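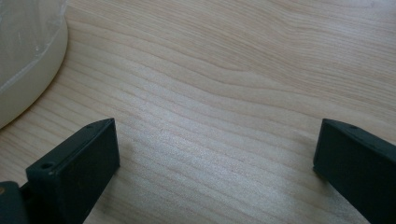 Érica Rocha asked whether the fingers on the Skudwood gripper have to come off every time the camera mount is touched, and said the old notes left her guessing. They don't. Leave them on unless a finger is bent or its screws have been undone. The notes have been rewritten and are now the file you are reading.

Skudwood hand-held gripper: setup and care

Covers the one unit kept at the Atance bench. The Trindade unit has a different trigger spring, so its settings are kept in a separate file. Please don't copy values across.

What is in this folder

setup.txt: the short checklist, for printing
finger_log.csv: finger changes and who made them
opening_check/: pictures from the camera on the gripper with the fingers fully open
old/: notes from before the rebuild in February, kept for reference only

Fitting the fingers

The fingers are dark, flat-faced blocks with small round mounting holes. They are a left and right pair and won't sit properly if swapped. Start both screws by hand before tightening either one. Tighten the screw nearest the body first, then the one nearest the tip, then go back to the first.

Squeeze the trigger slowly until the fingers meet. The inner faces should touch along their whole length. If they touch at the tips and leave a gap further back, loosen the body screw, hold the fingers closed and tighten again. Filing the faces is not a fix. Dirceu Rezende filed one pair and they had to be thrown out.

Opening check

Do this after any work on the fingers, the hinge or the camera mount.

1. Hold the gripper above a clear part of the bench and let the trigger out fully.
2. Save one picture to opening_check/.
3. Look for both fingers at the bottom, one each side, tips leaning in, with bare table between them. The tips should come to much the same height.
4. Open and close the gripper 6 times and save a second picture. Compare it with the first.

If one tip sits clearly lower in the second picture, the hinge pin on that side is working loose. If both have shifted the same way, look at the camera mount before you touch the hinge.

Glare on the table between the fingers is common with the bench lights on and does not spoil the check. Other things on the bench can stay where they are as long as the fingers have room to open.

Routine care

Wipe the inner faces with a dry cloth at the end of each session. No solvent on the faces.

Every 200 closes, check the finger screws for play. Every 1000 closes, take the hinge covers off, brush out the dust and put one drop of light oil on each pin. Wipe off the excess before the covers go back on, or it creeps down to the finger faces.

The counter resets when the battery is pulled. Write the count in finger_log.csv before you do that.

Known faults

Trigger stays in after a full squeeze: usually dust under the left hinge cover. Clean it before ordering a spring.

Fingers open unevenly from cold: seen a few times by Janaína Bragança in the morning. Work the trigger a few times and repeat the check. If it is still uneven, log it.

Camera picture freezes: reseat the cable at the body end. The tie that holds it goes in slot 13 on the cable guide. One slot further along and the cable pulls tight when the gripper opens.

Spares

Finger pairs and screws come from Festden and are kept in the drawer under the bench. Hinge pins are not stocked. Ask Braulio Beltrán to order them, and send the old pin with the request so the length can be matched.

Changes to this file

Screw order added to the fitting section
Cable tie slot corrected
Trindade settings moved out to their own file

Corrections go to Ronaldo Camargo.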